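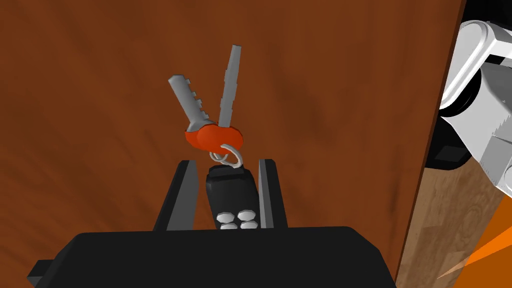 About Tagle

Who we are

Tagle is a small website about celebrity news, written by people who don't believe most of it. We read the showbiz pages, the magazine exclusives and the Sunday supplements, and then we try to work out where each story came from and whether anybody said the thing in the headline. Quite often they did say it, but to somebody else, eight months earlier, while plugging a cookery book.

The site was started by Gordon Grewal and Liam Conneely, who used to share a desk at a listings magazine called Jundine. Part of their job was to rewrite other people's celebrity stories so that they looked new. A single interview with a soap actor could be turned into 7 separate pieces, each with "breaks silence" or "opens up" near the top. Gordon kept a list. When Jundine closed its print edition he put the list online, people started writing in with their own, and that was more or less the beginning.

We are wary of about pages, having read a great many of them. They tend to say that the company was born out of passion. Ours was born out of redundancy money and Liam's spare room.

What we do

We take a story that is going round and follow it backwards. If a paper says "a source close to the couple", we look for the first place that source appeared. If a piece credits another paper, we go and read the other paper, then whatever that one credits, until we reach either a real interview or nothing at all. You would be surprised how seldom the copies agree with each other on what was said. A remark about being tired becomes heartbreak by the third rewrite, and by the fifth there is a feud.
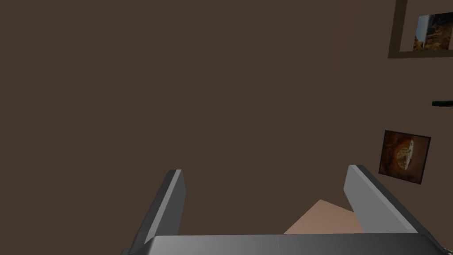
The results go up as short posts, with the trail laid out in order so you can check it yourself. Please do. We have been wrong, and the corrections stay on the same page as the mistake, at the top, in the same size of type. Most of the papers we write about put theirs somewhere near the crossword.

We don't run stories about children, illness or anyone's weight. We don't publish pictures taken over garden walls. We also don't guess at who is seeing whom, which rules out a good part of the market and may explain our income.

Who writes it

Gordon edits and has the last word on headlines. Liam does the tracing and most of the arguing with press offices. Edgardo Dalisay covers television, chiefly talent contests and cooking programmes, and reads the small print on phone votes so that you needn't. Ulises Sánchez looks after music and the foreign press. He joined us after pointing out that one of our posts had missed the original interview because it was in Spanish. He was right, and it was rather embarrassing.

All four of us have other work. Anyone who says a site this size can pay four full wages is selling a course. 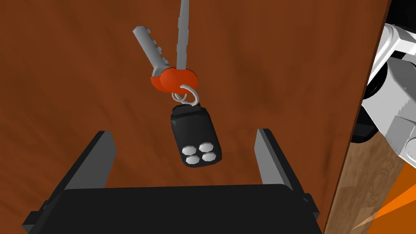 Page last changed: February

Where the money comes from

You should ask this of any site that claims to be independent, including this one. We have nearly 1,000 paying readers. They cover the hosting, the library subscriptions and a modest fee for each post. The rest comes from a weekly puzzle we supply to Linel, which has no say in what we print and, as far as we can tell, has never read it.

We tried advertising for a while. The first company we used, Tindia, filled the margins with exactly the sort of story we were taking apart further down the same page. We complained, and were told the adverts were matched to our readers' interests. We took them off.

We accept no free holidays, no launch parties and no products "with no obligation". There is always an obligation. If one of us has worked for a person or programme we are writing about, it says so in the first paragraph.

What readers make of us

Other sites put kind remarks here, usually from somebody called Sarah. We would sooner print a complaint, seeing that we get plenty and they are better written.
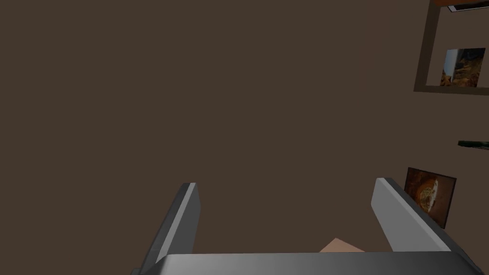 Jamshid Sharifi wrote to ask why we bother. Checking a rumour, he said, still means repeating it, and he had learned of two divorces from us that he would otherwise have been spared. He added that our posts were too long and that he would be keeping his subscription for now.

It's a fair point, and we haven't a full reply to it. We do now leave alone any rumour that has appeared in only one place, which has cut our output by a fair bit. He wrote again to say the posts were still too long.

Writing to us

Tips are welcome by email or through the form. Tell us where you saw the story and, if you can, send a link to the page and not a picture of it. We try to reply within the week. We get 40 or so press releases for every real tip, so if your message begins with "exclusive opportunity" it may wait longer.

If you are the subject of a post and think we have got it wrong, write to Gordon and put the word "correction" in the subject line. You don't need a solicitor. If you do send one, please ask for the letter to be kept under 200 words, as we read them out in the office, and the office is Liam's spare room.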